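Orkia 台面砖 Staltus 系列 亮光白 方形

首页 > 台面与墙面 > 台面砖 > Staltus

产品编号:Staltus 300
颜色:亮光白
形状:正方形
表面:亮光釉面
边长:15厘米
适用位置:厨房台面、操作台、洗手间台面、室内墙面
不适用位置:室外、地面、淋浴间地面
供货方式:整箱,不拆零
填缝剂:另购,可选黑色、浅灰、白色

产品说明

Staltus 是用来铺水平台面的方形白砖,也可以上墙。釉面光亮,颜色是偏冷的纯白,没有花纹,没有仿旧处理。砖边是直边,适合留窄缝,按横平竖直的网格铺。错缝铺也能做,但台面进深一般不大,错缝以后靠墙一排要切的砖多,损耗会上去,下单时请把这部分算进去。

同一批次的砖颜色一致。不同批次之间可能有轻微色差,单独看不明显,并排铺在一个台面上就看得出来。建议一次订够,并留几块备用。补货时请把包装箱侧面的批次号发给我们,有同批次库存会优先安排,没有的话会先寄一块样砖给您对色。

关于填缝颜色

黑色填缝是这个系列卖得最多的搭配。白砖配黑缝,网格清楚,茶渍、酱油渍落在缝里也不显眼。缺点是对施工要求高,缝宽不匀、十字位置没对齐,一眼就能看到。如果铺贴师傅没有做过深色缝,可以先在一块废板上试铺一小片。

浅灰色比较折中。白色填缝看上去最整,但台面上用久了会发黄,靠近炉灶的位置尤其明显,我们一般只推荐用在墙面。

黑色填缝剂残留在釉面上要及时擦掉。干透以后仍可以用专用清洗剂处理,不要用钢丝球或刀片刮。

安装要求

基层要平整、牢固、干燥。铺在旧木板台面上的,先加一层水泥板,再刷界面剂。砖背满涂瓷砖胶,不要点涂,点涂的砖下面有空腔,重物落上去容易裂。

从前沿往墙的方向排砖,整砖放在前面,切过的砖放在靠墙一侧。台面有水槽的,先确定水槽中线,再向两边排。台面与墙交接的地方不要填硬质填缝剂,用同色的弹性密封胶。

台面前沿需要收边。本系列没有配套的圆角砖,可以用金属收边条,也可以把砖边磨成45度对拼。对拼的做法好看,但棱角容易磕,有小孩的家庭建议用收边条。

日常清洁

湿布加中性洗洁精即可。亮光面会显出水印和面粉、碎屑一类的小颗粒,擦完再用干布过一遍。填缝每年可以刷一次防护剂,刷之前把缝里的油污洗净,晾干。

不要把刚离火的铸铁锅直接放在砖面上。砖本身耐热,胶层和填缝受不了反复的急热急冷。切菜请用砧板,釉面硬度高,刀刃会先钝。

常见问题

能直接铺在旧瓷砖上吗
可以,前提是旧砖没有空鼓。先打磨釉面,再用适合砖上砖的瓷砖胶。铺完后台面会增高,注意窗台、插座和水龙头的位置。

揉面可以直接在上面操作吗
可以,但填缝处会进面粉,清理麻烦。经常做面点的,建议另外备一块整板。

样砖收费吗
每个地址可以免费申请一块,运费自付。

订货与退换

现货在收到货款后由 Pillusska 仓库发出。单笔订单超过2000元免运费,偏远地区除外。未开箱的整箱产品,签收后14天内可以退货,运费由买方承担。开箱、切割或已经铺贴的不退。收货时请当着送货员的面检查箱角,有破损先拍照再签字。

大宗采购和工程询价请联系 Makis Kontogiannis,铺贴方面的技术问题请联系 Aliki Antoniadis。

价格与库存更新于2019年10月30日。
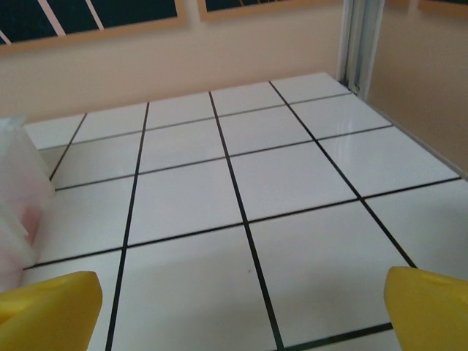
算用量的时候,以台面的实际长度和进深为准,把缝宽也计入,再留出切割损耗。转角台面和带水槽的台面损耗要多留一些。排砖之前最好在纸上按比例画一遍,看看靠墙那一排会剩多宽,太窄就把起点往后挪,或者和收边条的宽度一起调整。黑色细缝在白色亮面上非常清楚,从前沿一直通到米色后墙,排得正不正,站在台前就能看出来。墙面如果也是米色一类的暖色,建议先拿样砖靠墙放一天,早晚各看一次,再决定要不要把砖接着铺上墙。需要代算用量的,请把台面尺寸图发给门店,注明水槽和炉灶开孔的位置。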